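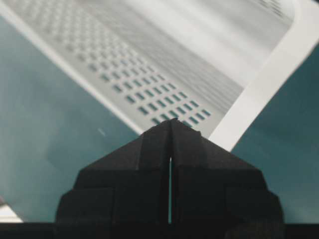 Wrist cam view: the black fingers shut, and the white slotted panel up ahead.

Print this post | E-mail this to a friend

So I've finally got both sets of fingers to compare, the Tetis ones and the Skatell ones, and I've spent most of February in the shed finding out how wrong I was about which I'd like better!

The Tetis fingers are soft and grippy and I adored them for 2 days. Then I tried them on anything with a thin rim (trays, lids, that sort of thing) and they just folded over it like wet cardboard. The Skatell pair is hard, black and all angles, and comes to a proper narrow tip. I set the closing speed to 8 on the Tusa controller and ran 21 picks with each. Skatell got 11 clean ones before I'd even touched the offsets, Tetis managed 8. Neither is brilliant, I know.

Slots are the pain. All those little rectangles look pretty much the same to my matching code, so it'll happily lock on one row over and be dead sure about it. Vidar Nygård emailed to say I should ignore the pattern and go for the rim, and he's probably right, the rim is the brightest bit. The blur further up the panel is a focus thing, I reckon, and I'd rather sort that before I blame the software again.

Next up is the Sæther mount, which puts the camera a bit further back. The bracket's still in its box because I've lost the metric hex keys. Again.

E-mail | Print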